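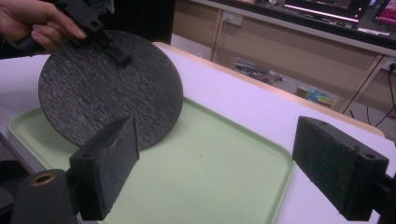 Fongchan Wannasri
Specialist physiotherapist, hand and wrist service

Slide 1. Distal radius fractures after the cast comes off. Scope is adults, closed injuries, no fixation. Plated wrists are in Joni Miettinen's session after the break.

Slide 2. First visit. Measure flexion, extension and rotation on both sides. Record grip on the good hand first. Mean extension in our audit was 41 degrees at week 6.
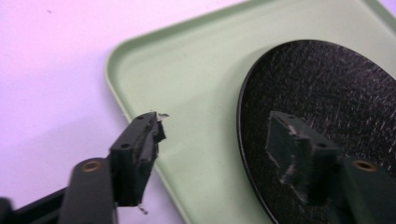

Black disc on a green tray.

Slide 3. Stiff fingers. Check the knuckles before the wrist — a tight fist is often missed under swelling. If pain is out of proportion, with colour change or sweating, refer the same day.

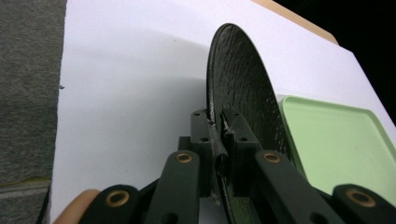 Photo: Peltura

Slide 4. Loading. Start with light daily tasks, then putty, then weights. Hold back push-ups until rotation is pain-free. Of the 16 patients who loaded early, none lost position on repeat X-ray. Small group, no controls. Say so.

Pause for questions, then hand over to Joni.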